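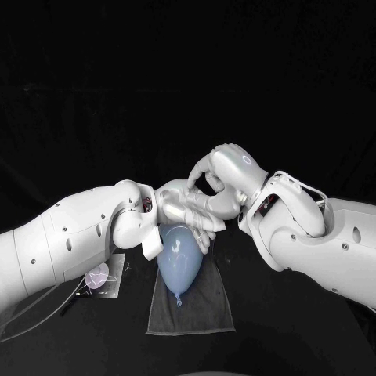
4. Arrumar uma saga pela ordem certa

Uma saga, para o Itavine, é qualquer conjunto de dois ou mais filmes que partilhem personagens, mundo ou um produtor teimoso. O programa não distingue entre uma trilogia planeada de raiz e um filme isolado ao qual foram crescendo sequelas. A capa aparece na estante em tamanho de selo, pelo que convém escolher uma imagem com poucas formas e muito contraste: dois braços robóticos brancos contra um fundo preto percebem-se bem nesse tamanho, ao passo que um cartaz com o elenco inteiro empilhado por ordem de cachet vira uma mancha cor de laranja. A capa pode ser trocada a qualquer momento em Saga > Aspeto.

4.1 Criar a saga

1. Abra a Estante e escolha Nova saga.
2. Escreva o nome. Se a saga mudou de título a meio do caminho, use o primeiro e ponha os outros no campo Também conhecida como.
3. Arraste os filmes para a coluna da direita. A ordem em que os larga não tem importância nesta fase.
4. Carregue em Guardar. O botão Guardar e partilhar fica mesmo ao lado e é maior. Já pedimos que o mudassem.

Nota: cada estante aceita até 1000 títulos, e cada versão alternativa conta como um título. Quem coleciona versões do realizador, versões alargadas e versões definitivas que depois deixaram de o ser chegará lá mais depressa do que pensa.

4.2 Escolher a ordem

O Itavine oferece três ordens de visionamento:

Estreia. A data em que o filme chegou às salas. É a predefinição.

Cronologia interna. A ordem em que as coisas acontecem dentro da história. Exige que a saga tenha uma cronologia, exigência que alguns argumentistas consideraram excessiva.

Manual. A sua. Será contestada por visitas.

1. Na página da saga, abra o menu Ordem.
2. Selecione uma das três opções.
3. Se escolheu Cronologia interna, confirme os filmes assinalados a amarelo. São aqueles que o programa não conseguiu situar – prequelas de sequelas, sonhos, viagens no tempo.
4. Arraste cada filme amarelo para o lugar que lhe parecer menos mau.

Cuidado: passar de Manual para Estreia apaga a ordem manual. Não há cópia de segurança. Exporte a lista primeiro (secção 7).

4.3 Recomeços e universos paralelos

Quando uma saga recomeça do zero, não acrescente os filmes novos à lista antiga. Crie um ramo.

1. Selecione o último filme antes do recomeço.
2. Escolha Ramificar.
3. Dê um nome ao ramo. «Novo» é um mau nome, porque dali a seis anos haverá outro.
4. Se uma personagem do ramo antigo reaparece no novo, interpretada pelo mesmo ator e com um ar cansado, ative Ligação entre ramos.

A saga de demonstração, Kukville, traz 11 filmes em três ramos e pode servir de treino. Inclui um encontro entre o monstro titular e um rival emprestado de outra saga; esse filme pertence a ambas e deve aparecer nas duas estantes. Para isso use Espelhar, nunca Duplicar, ou acabará com duas classificações diferentes para o mesmo filme. Também acontece sem ajuda do programa, mas aí já não é connosco.

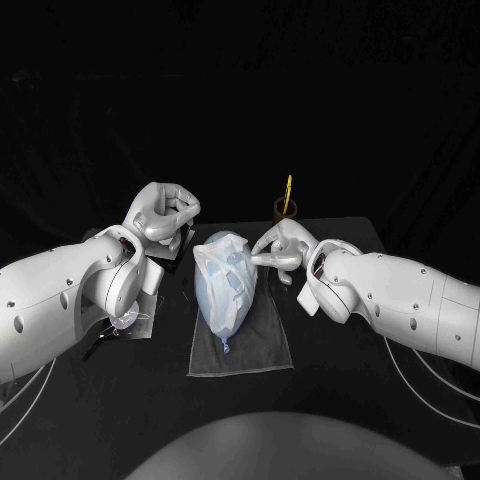
Miyuki Sakamoto escreveu-nos a discordar: na opinião dela, o filme do encontro devia ficar só na saga do monstro que ganha, «e no caso de Kukville não ganha nenhum, portanto devia ir para o lixo». O programa não tem essa opção. Tem, contudo, a caixa Ocultar da contagem, que retira o filme da barra de progresso sem o retirar da estante, e foi com isso que ela acabou por ficar.

4.4 Notas por filme

Cada filme admite uma nota até 300 caracteres, visível por baixo do título. Serve para avisos práticos: cena depois dos créditos, personagem que muda de ator, segundo ato dispensável. As revelações do enredo vão entre parênteses retos e ficam tapadas até se tocar nelas.

Cuidado: as listas importadas do Flodel perdem os parênteses retos, e as revelações chegam todas à vista. Reveja as notas antes de partilhar a saga com alguém que ainda vá no primeiro filme.

Se a importação parar a meio, feche o Itavine, volte a abri-lo e escolha Retomar. Os filmes já importados mantêm-se na estante, por ordem alfabética.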